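We use cookies to make this site work and to remember your settings. Accept all | Manage preferences

Stavow Residents' Association
Minutes of the May meeting, held in the upstairs room at the library, 7 p.m.

Present: Iolanda Peixoto (chair), Josué Paiva, Simone Camargo, Arlindo Conceição, Tormod Fagerlund (minutes), and a very good turnout of neighbors from both ends of the main road.

Apologies: the Gautier family, who sent their best wishes and a lemon cake, and both were gratefully received.

1. Welcome and last minutes

Iolanda opened the meeting and thanked everyone for coming out on such a gray evening. She said it was lovely to see so many new faces, and she asked people at the back to speak up when their turn came, as the heating in that room hums a good deal. The minutes of the last meeting were read through and agreed, with one correction. It was Simone, and not Arlindo, who had offered to write to the bus company about the shelter. Simone confirmed that she had written and that she was still waiting for an answer.

2. The main road and the signals

This took up most of the evening, as we all rather expected it would. Josué introduced the item and reminded us how it came onto the agenda. Several people on Denditora Lane had spoken to him over the winter about getting out onto the main road in the mornings, and others had raised the matter of crossing on foot with small children or with a shopping cart. He had promised to spend some time at the junction and come back with what he had seen, and he has been as good as his word. He went out at breakfast time and again in the late afternoon, and he drove the road as well as standing beside it.

His main point was that the road itself is in fair shape. The surface is sound and the lane markings can be read without trouble. What worries people is the flow of cars when the signals are green, which can leave someone waiting in a side road for a good long while. Drivers on the main road have the priority sign as well as the green light, and Josué thought that some of them take the pair together as an invitation to press on a little faster than they should. 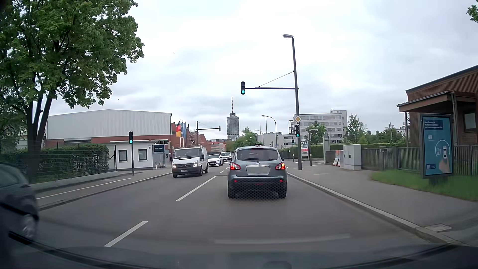

Arlindo said he had been driving that road since he first got his license and that in his view the signals were well placed for drivers, with one out over the road and others down at the side, so that if you are stuck behind something tall you still have a fair chance of catching one of them. His complaint was with the timing. He feels the green runs too long for the main road in the early part of the day and that the side roads are left with the scraps. A number of people nodded at this.

A neighbor from Denditora Lane, who asked for her thanks to Josué to be recorded, said that she would be happy with a longer crossing time and would leave the rest to people who understand these things. Her mother walks with a stick and does not like to be hurried. Another neighbor said that he had the opposite trouble, in that he is sometimes held at a red light late in the evening when there is no other car in sight. There was some friendly back and forth about this, and Iolanda brought us around again to the matter in hand.

Simone asked whether anyone had figures. Josué said that the town's roads office had told him a count could be arranged, and that a petition with 1,000 names would move us up the list. We have 512 so far, which Iolanda called a splendid start. The sheets are at the bakery and at Woletti's hardware store, and there is a spare set in the library downstairs. Please do sign if you live or work in Stavow, and please write your street clearly - the last batch had some handwriting that beat all of us, even with Arlindo's reading glasses passed around the table.

Tormod asked that the letter to the roads office keep to two requests so that it gets read to the end. After some discussion it was agreed that these should be a review of the signal timing in the morning and a longer crossing time for people on foot. Lower speeds were also talked about, and there was a good deal of support in the room, but it was felt that this would be better raised by itself once the count has been done.

Agreed: Josué to draft the letter and send it to Iolanda before the next meeting. Simone to collect the petition sheets.

3. Hedges and sidewalks

Iolanda said a word of thanks to those who keep their hedges trimmed along the sidewalks, as it makes such a difference to anyone with a stroller. There are still a few spots on the smaller streets where the growth comes out at shoulder height, and she would like to try a friendly knock on the door before anything more formal. Arlindo offered to do the knocking. He was asked about the big trees as well, and whether leaves would hide the signals or the street lamps by midsummer. He said he had not noticed any trouble but would walk the length of the road and look up properly, which he admitted he does not often do.

Agreed: Arlindo to report back on hedges, trees and lamps.

4. Street party

Simone has spoken to the town about closing Denditora Lane for an afternoon and was told that the form must be in good and early. She has the form. The Gautiers have offered their long tables again, and we need somebody with a van to fetch them. It was pointed out that last year the tables went home in the rain and that a tarp would be a kindness. Music was discussed at some length without a decision, and it will come back next time.

5. Any other business

A blue child's glove and a door key were left behind after the last meeting. Tormod has them both.

The lemon cake was cut at this point and the remaining business was rather more informal. The meeting closed at 9 p.m. The next one will be in the same room, and the chairs need stacking afterward, so please stay a few minutes if you can.

T.F.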